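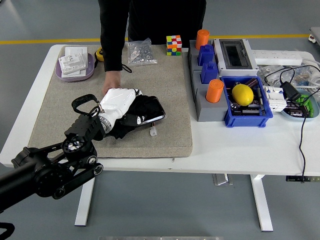 4. Setting out the small-parts table

The Harnenwood bench kit is laid out on a white table with a mat over the left-hand part. Work is done on the mat. Stock and holders stand on the bare table to the right.

4.1 Items on the mat

1. Lay the mat flat and push it up to the left-hand end.
2. Put the oval tray in the far left corner. The tray takes switch parts only.
3. Place the tape measure beside the tray, with the blade fully wound in.
4. Set the bag of metal hardware near the back edge. Keep the bag closed until fixings are called for in section 5.
5. Leave the front of the mat for the cloth and the phone.

CAUTION: Do not wipe the phone screen with a cloth that has been used on metal parts. Fine swarf will scratch the glass.

4.2 Items off the mat

1. Stand the grey stepped holder to the right of the mat.
2. Fit the orange caps at the front and rear, with the blue pieces between them.
3. Place the white enclosure to the right of the holder, window facing up.
4. Put the blue bin in front of the enclosure - loose electronic components go here.

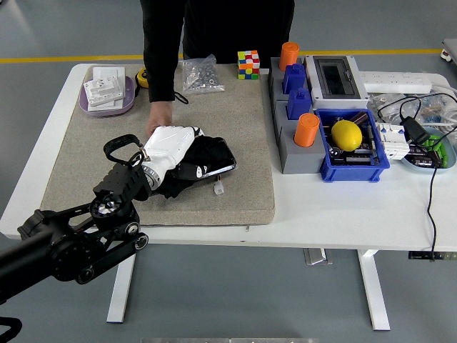 Figure 4-2. Table laid out, black cloth over the phone. Switch plates in the tray, upper left.

Note: The cloth may be left crumpled. It need not be folded between tasks.

Note: The puzzle cube and the lemon are handling items and are kept with the kit. Replace the lemon when it softens.

4.3 Checks before use

1. Check that the bag has no splits. Bags holding more than 400 g should be divided.
2. Keep the front 100 mm of the table clear to the right of the mat.
3. Report missing parts to Leen Harb, quoting kit code Sketau 3.

Layout last revised December 13, 2022.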